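Speaker notes: Why cats knead
March 9, 2019
By the Grandeo Pet Evenings desk

Print this page | E-mail this page

Start when the side door is closed. Thank the Jiralow library for the room. Mention that the next evening is in June and that it will cover rabbits.

Opening. Ask how many people have a cat that pushes its paws into a blanket or a lap. Most hands go up. Tell them the talk is on that one habit and will run until the break.

What it looks like. The cat pushes out one front paw, then the other, in a steady rhythm. Some cats put their claws out on each push and some keep them in. Many purr while they do it. A few drool, or take a bit of cloth in the mouth and suck on it. All four paws are less common, but a few owners will have seen it.

Where it starts. Kittens knead their mother's belly while they nurse. The pushing is thought to help the milk come. A grown cat has no need of it, but the movement seems to stay tied to being warm and fed. Go slowly here, people like to write this part down.

Other ideas. Cats have scent glands in their paws, so kneading may leave a mark on a favorite spot. Wild relatives may have pressed down grass before lying on it. Female cats sometimes knead more when they are coming into heat. Say clearly that these ideas don't cancel each other out and that no single one is settled.

The old claim. Some people still say that only cats taken from their mother too early will knead. Cats that stayed with the litter a normal length of time do it too. Sucking on wool is a separate matter, and early weaning may play a part there.

Our survey. The Sindar mailing list sent out 202 forms last year and 97 came back. Of those, 24 said their cat had never kneaded in front of them. Stress that this was a small survey of people who like cats enough to fill in a form. Don't let it turn into a discussion of percentages.

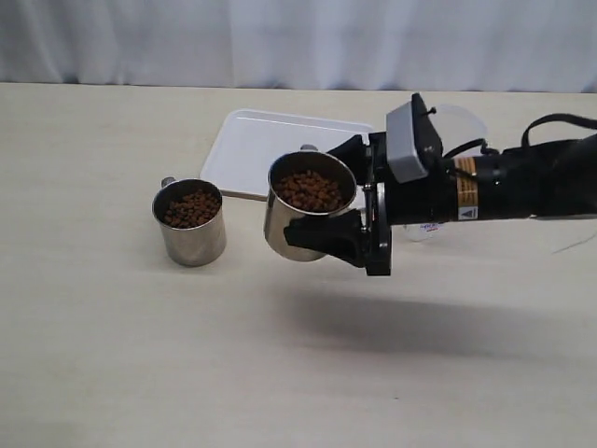

Does it mean the cat wants food?
Usually it means the cat is relaxed and settling down. A cat that wants its dinner is more likely to meow, rub against your legs or walk toward the place where it eats.

When it hurts. Put a folded blanket on your lap before the cat gets there. Keep the claws trimmed. Don't shout or push the cat off, it won't connect that with the claws. If you need it to stop, stand up slowly or move it to the side and give it a toy. Never declaw for this.

When to call the vet. Kneading by itself is fine. A sudden change is worth a call, mainly if the cat also hides, eats less or limps. Cats that swallow bits of wool or thread should be seen soon, as string in the gut is dangerous.

If there is time, take the question on dogs. Some dogs scratch and circle on a bed before they lie down. It may be related to making a nest, but it isn't the same movement.

Close. Handouts are on the table by the Šindelář room. Forms for the June evening go in the box, names in block letters please. Chairs back against the wall.

Last updated: March 9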